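Barnby Cup

The Barnby Cup is an annual amateur soccer competition for clubs from four neighboring towns: Tultico, Miseck, Ortuño and Barnby. It is played each fall as a double round robin, followed by a single final between the top two teams. Miseck are the most successful club in the competition.

History

The cup grew out of a series of friendly matches between Barnby and Miseck, played on a school field with no fixed schedule. Tultico and Ortuño joined when the local summer league folded and both clubs were left without regular games. The first editions had no final, and the team on top of the table took the trophy. A final was added after Ortuño and Tultico finished level on points and goal difference and had to share the title.

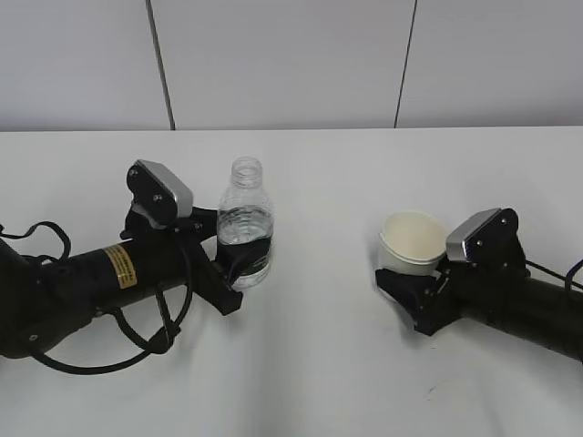
Under the current format each team plays the other three at home and away, starting in September. A win is worth three points and a draw one. Teams level on points are separated by goal difference, then goals scored, then the result of the two games between them. Pairings for the opening round are drawn at a plain white tabletop, like the one shown, and the remaining rounds follow a set rotation. The order of home games is reversed the following year, so that no club opens at home twice in a row.

Grounds

Miseck have the only field with a covered stand, which seats 300. Barnby play on a municipal field shared with a rugby club, and their late-season games are often moved because of its condition. Ortuño's ground is the smallest of the four and slopes toward the north goal. Tultico moved to an artificial surface after two home games were abandoned in one season.

The final is played at Miseck unless Miseck have qualified, in which case it goes to the ground of the highest-placed team not taking part.

2018 edition

Tultico won the group stage, and Ortuño took second place on goals scored. The final was played at Miseck on Nov 24, 2018. Ortuño scored first from a corner, and Tultico drew level in the 44th minute. Neither team scored in the second half. Tultico won in extra time with a header from a free kick, for a final score of 2–1. It was the club's first outright title.
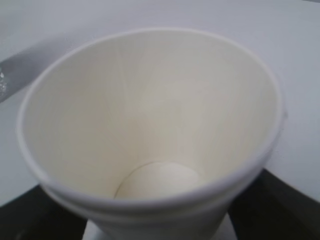
Rules and squads

Each club may register up to 40 players for a season. Transfers between the four clubs are not allowed once the opening round has been played. Five substitutions are permitted in each game, with a sixth in extra time. A player sent off misses the next cup match, and a suspension not served by the end of the final carries over to the next edition.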